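4. Keeping the archive copies

Flelia saves every recording twice: once to the working folder and once to the archive drive. This section covers setting up the archive drive, naming the recordings and checking the copies. It applies to all three reading rooms at Udberg and to the listening desk at Altadbridge. If you only use Flelia to play recordings back, go to section 6.

4.1 Before you start

You will need:
- the archive login, from Gizella Vörös or Győző Fekete
- the accession book for your room
- a blank label sheet and a soft pencil
- an empty drive of at least the same size as the one in use

Allow a full morning the first time. Do not begin while a tape is being transferred. Flelia will let you open the archive settings during a transfer, but the recording being made will be closed at that point and will have to be started again from the beginning of the side.

4.2 Naming the recordings

1. Open the accession book and find the last number used.
2. In Flelia, choose Archive, then New Series.
3. Type the series letter, a hyphen and the next number. Use three figures for numbers under one hundred, so that series B starts at B-001.
4. Type the speaker's surname as it is written in the book, with its accents. Recordings entered as "Palfi" and "Pálfi" are stored as two separate people, and joining them later has to be done by hand.
5. Leave the Place box empty if the place is not known. Do not type "unknown" or a question mark.
6. Press Save and write the number in the book before you go on to the next tape.

Note: The Bodnár interviews keep their old numbers, 1 to 111, with no letter in front. Do not renumber them. The printed catalogue refers to them in this form.

Note: Where one tape holds two interviews, give each its own number and put the same tape number in both records.

4.3 The archive drive

The archive drive is a hard drive inside the desktop computer in each room. It holds nothing but finished recordings and the index file. Change it when the bar on the Archive page turns amber. A red bar means that Flelia has stopped making second copies, and anything recorded after that is in the working folder only. 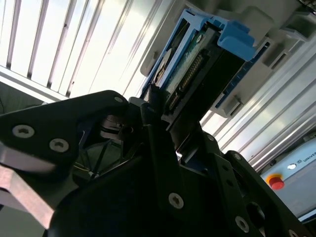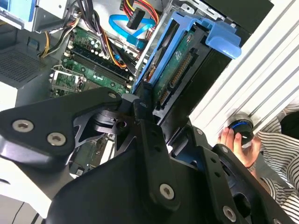
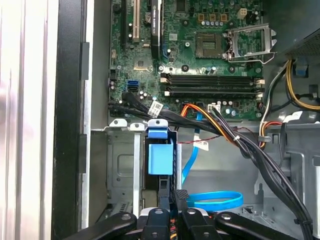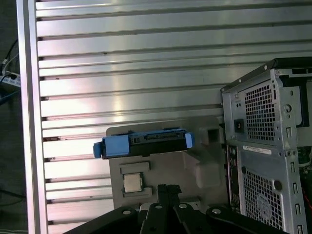
A full archive drive is kept, never wiped, and it goes on the shelf under the number of the last recording on it. Write the label before the computer is opened, with the room, the first number and the last number. If your drives are held in a blue plastic carrier like the one in the last picture, with a handle at the end, leave the drive in its carrier and stick the label to the carrier. Keep the label clear of the handle and well away from the connector. Bare drives go in a card sleeve and the label goes on the sleeve.

To change the drive:

1. In Flelia, choose Archive, then Close Drive. Wait for the message "Archive closed".
2. Print the index. Check that the last number on the printout matches the last number in the accession book.
3. Shut the computer down and unplug it at the wall.
4. Take out the full drive and put in the empty one. The steps differ from one computer to another and are given on the card kept with each machine.
5. Plug in, start up and choose Archive, then Open New Drive.
6. Enter the next drive number and press Save. The bar should be green.

Caution: Do not pull a drive while the computer is running, even if Flelia has been closed.

Caution: Touch bare metal on the case before you handle a drive. Hold it by its sides and put it down on a firm, flat surface.

4.4 Checking the copies

Check the copies once a year, in January, and again after any drive change.

1. Choose Archive, then Compare.
2. Tick the series you want. One series at a time is quicker than all of them together.
3. Press Start. You can carry on cataloguing, but not recording.
4. Read the report. "Match" needs no action. "Missing" means there is no second copy, and "Differs" means the two copies are not the same.
5. For each recording marked "Missing", choose Copy Again.
6. For each one marked "Differs", play the first and last minute of both copies and make a note of what you hear. Send the note to Fanni Pálfi with the recording number. Do not delete either copy.

Series C will show 27 recordings as "Differs". These are the ones Alcides Medeiros cleaned of hum, and the working copies are meant to be different from the archive ones. Leave them as they are.

If the report stops with error 667, the index file is open on another computer. Close Flelia everywhere else in the building and press Start again.

4.5 Lending

Archive drives are not lent. If a family asks for a copy of an interview, make it from the working folder as described in section 7 and enter it in the loans book. Requests for a whole series go to Tímea Vida at Altadbridge.

Section last changed April 29, 2020.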